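Détartrer une bouilloire et récupérer une casserole brûlée (sans y passer l'après-midi)

Bon, je m'y remets en mai comme tous les ans, quand je sors les grosses casseroles pour les confitures et que je découvre dans quel état je les ai rangées. Chez moi l'eau est très dure, alors je commence toujours par la bouilloire, parce que pendant qu'elle trempe je peux m'occuper du reste !

La bouilloire

Il vous faut du vinaigre blanc et de l'eau, moitié-moitié. Je remplis jusqu'à couvrir les dépôts, je porte à frémissement, je coupe et je laisse agir une bonne heure (ouvrez la fenêtre, l'odeur est costaude). Je vide, je rince, puis je fais bouillir deux fois de l'eau claire que je jette. Si le tartre est vraiment épais, je passe à l'acide citrique : deux cuillères à soupe pour un litre d'eau tiède, et là pas besoin de faire bouillir. Ma voisine Seraina Ortner ne jure que par le citron pressé, j'ai essayé, ça marche mais il en faut un paquet.

Ne mélangez jamais le vinaigre avec de la javel. Jamais.

La casserole brûlée, en inox

1. Laissez-la refroidir complètement. De l'eau froide dans une casserole brûlante, ça peut voiler le fond, j'en ai une qui tourne comme une toupie sur la plaque.

2. Grattez le plus gros avec une spatule en bois.

3. Versez de l'eau sur deux doigts, ajoutez trois cuillères à soupe de bicarbonate et faites frémir dix minutes. Restez à côté, ça mousse et ça déborde vite.

4. Coupez le feu et laissez tremper toute la nuit. Pour du lait ou du riz accroché, ça suffit souvent. Pour du caramel, oubliez le bicarbonate, de l'eau chaude toute seule et de la patience.

5. Le lendemain, videz et frottez ce qui reste avec un peu de pâte de bicarbonate, en petits ronds, sans appuyer comme une brute.

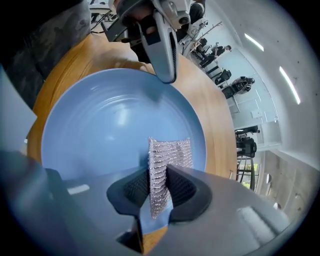
Pour les traces les plus têtues, je refais un tour complet (étapes 3 et 4) au lieu de m'acharner, mes poignets me disent merci. Et sur l'inox brossé je frotte toujours dans le sens du grain, sinon les rayures se voient à chaque rayon de soleil.

Attention aux autres matières ! Sur l'antiadhésif, éponge douce et rien d'autre. Sur l'aluminium nu, pas de bicarbonate, ça le noircit (j'ai perdu comme ça la belle poêle de camping que Higinio m'avait prêtée, il m'en parle encore). Pour la fonte, un peu de gros sel et d'huile, on frotte au chiffon, on essuie et on regraisse.

Les reflets arc-en-ciel au fond de l'inox partent avec un filet de vinaigre, un rinçage et un bon coup de torchon. Séchez tout de suite, sinon les gouttes laissent du calcaire et on est repartis pour un tour. Dans les commentaires, Vitória me demandait si ça marche aussi sur un faitout émaillé : oui pour le trempage au bicarbonate, mais pour frotter, prenez le côté doux de l'éponge.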